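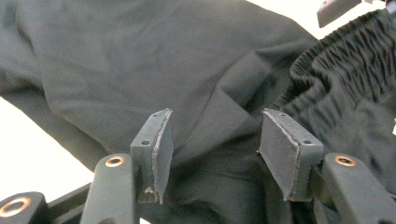 Rocío Valcárcel 问我,早上退了房,飞机晚上才飞,中间那一整天,箱子到底该往哪儿放?她说她在老城的石板路上拖着箱子走了一下午,晚上到了登机口,手心还是红的,博物馆没进成,午饭也是随便找了个门口有台阶的地方坐着吃的。

2021年12月9日 文/Bristico 旅客服务部

她这封邮件我在办公室里念给大家听,念完好几个人都说自己也干过这种事。我也干过!有一年我去 Pirkska 出差,最后一天抱着个登机箱看完了一场露天音乐会,前后左右的人都在躲我。所以这次能由我来写这篇新闻稿,我是真高兴,写得啰嗦了请多包涵。

好了,说正事。从今天起,Bristico 在 Mengal 机场正式推出“先走一步”行李服务。您早上把箱子交给我们,在市区的取件点或者酒店前台都行,然后空着手去玩,傍晚到了机场,箱子在到达层的柜台等您。反过来也可以:一大早落地,酒店下午才让入住,箱子在机场交给我们,我们送到酒店,您直接坐车进城吃早饭去。

市区一共设了11个取件点,大部分在火车站到旧港那一带,另外几个在大学城附近,因为学生放假时的行李实在太多了(每次放假前,我们火车站那个柜台的队都能排到花店门口)。机场柜台在到达层,出了海关往左手边走,过了换汇窗口就是,招牌是黄色的,挺大一块。柜台早上七点开门,末班飞机值机结束后关门,周末和节假日照常。

价格我知道大家最关心。一件行李按件收费,登机箱和大箱子一个价,双肩包也算一件,这点可能有朋友会觉得亏,我们讨论了好久,最后还是定成一个价,柜台上不用量来量去,您也不用在那儿担心超没超尺寸。婴儿车、折叠轮椅和拐杖跟着行李一起送,不收钱。滑雪板和自行车箱可以收,不过得提前一天在网上登记,我们好安排大一点的车。具体的价目表放在官网的“行李”页面上,付款可以刷卡,可以用手机,现金在柜台也收。 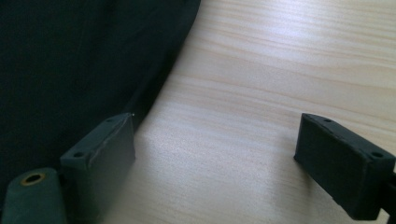 车是跟 Lirden 合作的。熟悉这条线的朋友应该知道,Lirden 跑机场快线跑了很多年,司机对城里哪条路几点堵心里有数,他们给我们专门留了两辆厢式车,白天在市区和机场之间来回跑。每件行李收的时候都会贴一个带编号的封条,您手里留一张同样编号的小票,手机上也会收到一条短信。箱子到了机场,再给您发一条。我自己试的时候,正在旧港那边喝汤,手机一响,箱子已经先到机场了,那种感觉还挺奇妙的,好像箱子比我更着急出门。

有几件事要提前讲清楚。国际航班请最晚在起飞前五小时把行李交给我们,国内航班三小时。别卡点,冬天路上有时候有雾,车开不快。证件、药、首饰、充电宝请随身带着,别放在托给我们的箱子里。锂电池这一条我们每天都要说很多遍,柜台的同事嗓子都说哑了,拜托大家出门前翻一翻侧兜。另外,我们只负责把箱子送到柜台,值机和安检还是得您自己提着箱子去办,航空公司要求本人托运,这个我们帮不上忙。

要是航班取消了或者改期了呢?箱子在柜台过夜,头一晚不另收费,之后按天算寄存费。要是您改主意不飞了(也有这样的客人,玩得太开心决定多留几天),打个电话来,我们再把箱子送回酒店,收一趟的钱。

正式推出之前,我们从二月开始试运行,先只开了火车站一个点,后来慢慢加。试运行期间一共送了超过1625件行李。有一段时间我们的短信老是发重,有位客人一晚上收到了七条“您的行李已到达”,吓得以为我们收了她七个箱子。现在系统换过了,发重的毛病修好了。还有,早期的封条太结实,徒手撕不开,柜台上得备着剪刀,新的封条有个小拉头,一拉就开。

我特别想提一下酒店这边。很多小旅馆没有行李间,退了房的客人把箱子堆在走廊里,前台也为难。加入“先走一步”的旅馆不用交加盟费,前台只要帮忙扫个码、贴个封条,箱子由我们的车来取。目前签下来的大多是旧港的家庭旅馆,Pirkska 那边的也在谈,谈成了我第一时间来报喜。旅馆的朋友如果有兴趣,可以直接写信给我们的合作邮箱,写明房间数和门口能不能停车就够了,后面的事我们上门谈。

至于往后的打算,春天旅游旺季到来之前,我们想把取件时间往前提一提,照顾坐早班机的客人。很多人来信问能不能半夜收箱子,这个要看 Lirden 的夜班司机排不排得开,我现在没法答应大家,先记在本子上。网上预订的页面眼下有中文、英文和西班牙文,客服电话接通后也可以选语言,中文坐席白天在线,晚上请留言,第二天上午会回电。

预订很简单,官网上填好航班号、取件地点和件数就行,临时决定的话直接拎着箱子去取件点也收,只是节假日前后车位紧,建议还是先订。推出首周,网上预订的客人第二件行李半价,不用输优惠码,结账的时候系统自己会减。媒体朋友要高清图和柜台采访的,请联系新闻组,我们泡好咖啡等着,想跟着 Lirden 的车跑一趟也可以,提前说一声,车上只有一个空座。

读者留言

海边的阿梁:请问两个人的箱子用一根绑带捆在一起,算一件还是两件?

Bristico 旅客服务部 回复 海边的阿梁:算两件哈,封条要一件一件贴的。

小满妈妈:婴儿车不收钱这条太好了。上次带孩子转机,一手推车一手拉箱子,差点没把我累趴下。希望酒店那边也能多签几家。

lao_zhou:到达层出来左手边那个位置以前是卖电话卡的吧?我记得灯很暗,找了半天。指示牌麻烦多挂几块。

Tina在路上:起飞前五小时交箱子还是有点早,我一般那时候还在逛街……不过空着手逛确实舒服,下个月去试试。

联系我们:Bristico 新闻组|旅客服务部|酒店合作
© 2021 Bristico 版权所有 隐私条款 返回顶部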